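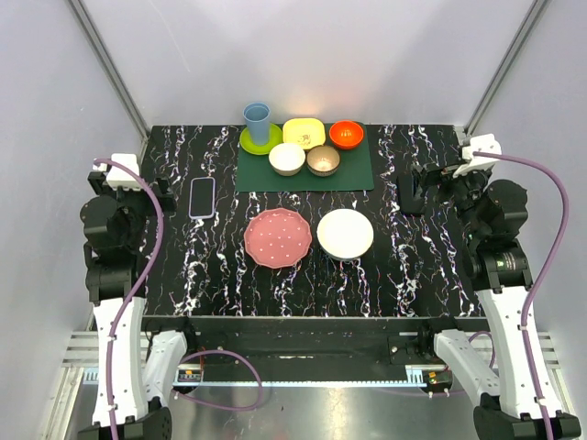 I remain unconvinced by the mat, Sutrisno, and I say that as someone who bought one in September on the strength of this list. The theory is that everything you eat off lives on the mat, and the rest of the worktop stays clear for cooking. Fine. But a mat long enough for the cup, the dishes and the bowls turns out too short the moment plates come into it. Look where the pink wavy-edged one and the plain white one are: down in front, on the black top, side by side. The small things have the mat and the big things have the worktop, which was the space we were meant to be saving. You could stack the plates, and I do, but then I could stack them without a mat.

Sutrisno Osman wrote on 31st December:

> Hello all, and a happy new year when it comes.
>
> We have been doing the mat method at Piltoswood
> for 6 weeks now and I would not go back. One mat
> at the back of the worktop, every bowl, cup and
> dish has its place on it, and the table gets laid
> in half the time. Ours is the Amov one in the
> longer size. I know some people use the Vikik but
> it curls.
>
> The rules are simple. Put the taller pieces behind
> and the bowls in front. Keep a saucer under the cup
> so you are never hunting for one. Phones stay off
> the worktop altogether, or at least well away from
> the crockery. We went from 10 minutes laying up to
> 5, and I timed it more than once.
>
> Has anybody tried it with a full set for guests?
>
> Sutrisno

Taking your points in order, more or less.

Tall behind and bowls in front I will give you. I can reach the cream bowl and the little tan one without knocking anything, and before the mat I was forever catching my sleeve. You could get the same result by just putting the bowls in front, mind.

The saucer I'm less sure of. A cup kept standing on its saucer is one more thing to wobble, and a plastic cup weighs next to nothing. Mine goes over if I shut the drawer with any feeling. I also don't see what the saucer is doing for a cold drink, and the pale blue cup never gets anything but squash in it.

As for 10 minutes down to 5, were the same people laying the table both times? Were you laying the same number of places? I tried timing it too and got nothing I would put in writing. Some evenings it was quicker, and those were the evenings we had soup.

Then there is the phone rule. I have lived with this one longest and I think it's the weakest of the lot. 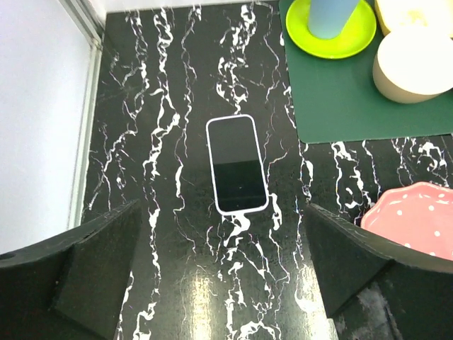

A phone has to go somewhere while you cook. The recipe is on it, the timer is on it, and my hands are covered in flour. If it can't be on the worktop it goes on the windowsill, where I can't read it, or in my pocket, where the flour goes too. Face up and a little way off from the mat seems perfectly sensible to me. The one thing I would warn people about is a dark worktop. Ours is black with pale veins and a phone with its screen off very nearly vanishes on it. I have put a tea towel down on mine twice. A pale case helps, and I'd sooner spend the money there than on a second mat.

On the Vikik curling: mine is the Vikik, and it did curl, and then I left it under the bread board overnight and it stopped. I'm not defending it. I paid 19 pounds and I could have had a decent casserole lid for that from Sheikh's on the corner.

To your question about guests, no, and I can't picture it. You would need a mat the length of the worktop, at which point you have a tablecloth. If somebody has done it with full-size dinner plates, I'd like to hear where the plates went.

I'm keeping the mat for now, because it's a nice green and the bowls don't slide. Could you measure yours, the Amov, and tell me whether two plates will go on it flat with the bowls still there?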